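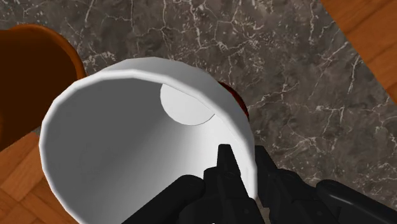 Bríd Mulligan told me to ask for a turn at the controls before anything else, as the list fills up in the first half hour and after that you only get to watch. That is the one piece of advice I have so far, and I'd like more.

What should we look at (and ask) at a robot simulation open day?

Daithí Dunne
Posted in Visits and Events

I'm taking nine people from our evening electronics class to the Kulum open day in Postdale on Thu 10 October. The flyer says the main demonstration is a robot arm working in a simulated kitchen, shown on a big screen, with a second screen giving a close view near the gripper. There is also a real arm in the next room, but the flyer only says "on display," so I don't know if it will be running.

Most of my group can solder and read a schematic. Two have done some programming. None of us has worked with a robot.

My questions:

Is a simulated demo worth a two-hour drive each way? A couple of people have already asked why we can't just watch a video.

What can you tell from watching an arm pick up a cup on a screen? I want to give the group something to look for so they don't drift off to the snack table.

What is fair to ask the staff? I don't want to be rude, but I also don't want the sales talk.

We have the 2:00 tour and have to be back on the road by 4:30.

2 answers

Bríd Mulligan

I went in August with the library group and I'd go again. Whether it's worth your drive depends on whether you get a turn. There are two stations with a hand controller, and each person gets five minutes. You move the arm, close the gripper and try to put one thing where the card tells you to put it. I had read plenty about robot arms and I still learned more in those five minutes than in the talk.

The talk is in the Catterall room upstairs and runs 40 minutes. You can skip the second half. It's mostly about their Dikov software, and the slides are small. Sit near the door if you want to slip out and get in line.

What to look for on the screen:

Watch the approach. With a cup, one finger goes inside and the other stays outside, with the wall of the cup between them. If the arm comes in at a bad angle, a finger meets the rim and pushes the cup along. Once your people have seen that happen a few times, they start calling it before it happens.

Compare the two views. The wide view makes everything look easy. In the close one the cup hides most of what is behind it, so you can't always tell what the gripper is about to bump into. Ask the person driving which screen they rely on. When I was there, two drivers gave different answers.

Watch the release too. People look away once the cup has been moved, but letting go is where a lot of the tries in our group went wrong. Open the fingers too early and it drops and tips over.

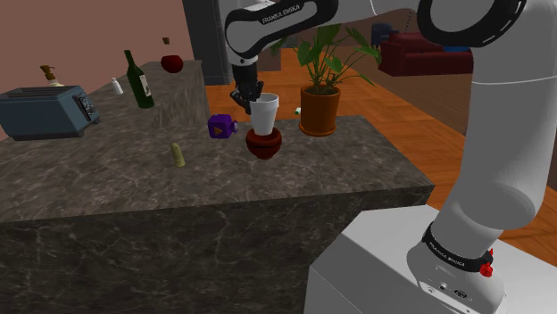
Cup held by the rim over the dark red bowl, simulated kitchen island.

The other objects matter as well. A cup by itself on a bare counter is one job. A cup with a bowl under it, a cube on one side and a plant pot on the other is harder, since the whole hand has to fit in there, and the hand is wider than you'd think. I clipped the plant twice.

Questions that got real answers from the staff:

How many tries are in the set, and how many of those failed? They told us 4,000 tries for the cup task. The man at station two knew his failures by heart — 347 where the cup was never lifted at all — and he was happy to talk about why.

Does the cup weigh anything in the simulator? Yes, and they can change it. Ask them to make it heavier and try again.

Do the same moves work on the real arm? This is the one I'd save for the end. We got a careful answer, which was "some of them, after more work."

The question that went nowhere was price. They give you a card and tell you to email.

Practical things: park behind the building, because the front lot is for staff. The restrooms are on the ground floor only. The coffee is free and not good. For a 2:00 tour, get there at 1:30 and put all nine names on the list at once.

Comment from Daithí Dunne: Thanks, this is just what I needed. Was the real arm running?

Comment from Bríd Mulligan: It was on, but it wasn't moving while we were there. Call ahead and ask for it. I think they need a second staff member in the room.

servo_nut

Depends what you want. If your class is electronics people they'll want to see motors and boards, and a simulation has none of that. You'd be looking at a screen for two hours.

That said, a simulator is how most of this gets practiced now, so it isn't a gimmick. You can reset the kitchen with a key press and nothing breaks. I've dropped a real gripper on a real bench and it cost me a week.

One thing to ask is whether the objects get moved between tries. If the cup is always in the same place, 1,000 good picks in a row don't say much. If they shuffle things around and swap the counter and the floor for other ones, then the number means something.

Also ask to see a bad run. Any place that does this work has a folder full of them.

Comment from Daithí Dunne: Good point on moving things around, I'll add it to the sheet. I called Kulum this morning. They said the real arm will run at 3:15 for ten minutes if there are at least six people, so we're going. Two of us can take a car each and there is one seat left if anyone near the college wants it.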